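What the flu season taught our street
3/10/24

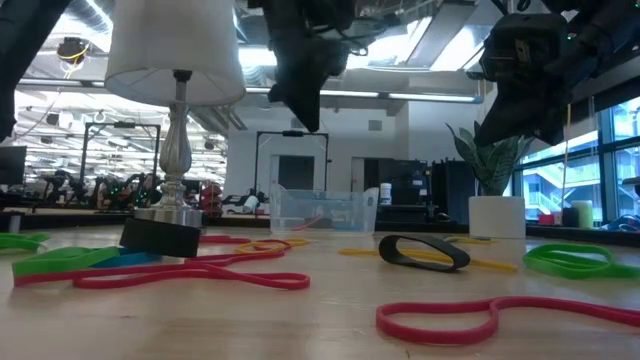

Elastic bands and the lamp.

I've been meaning to write about the flu clinic since January, and I kept putting it off, so please forgive me if I ramble a bit. Chiamaka Danladi runs the vaccine mornings over at the Losel center, and this year she asked if I'd help at the sign-in desk. I said yes before I knew it started at 8 (I am not a morning person!).

What surprised me was how many people just wanted to talk. One lady told me all about her two grandsons, who had both been down with fever for nine days, and she wanted to know if it was too late for her to get the shot. Chiamaka sat with her for a good long while — no rushing at all — and she went home with a sore arm and a leaflet for her daughter.

We still have doses left, so do come by if you've missed yours. I'll be the one with the big thermos.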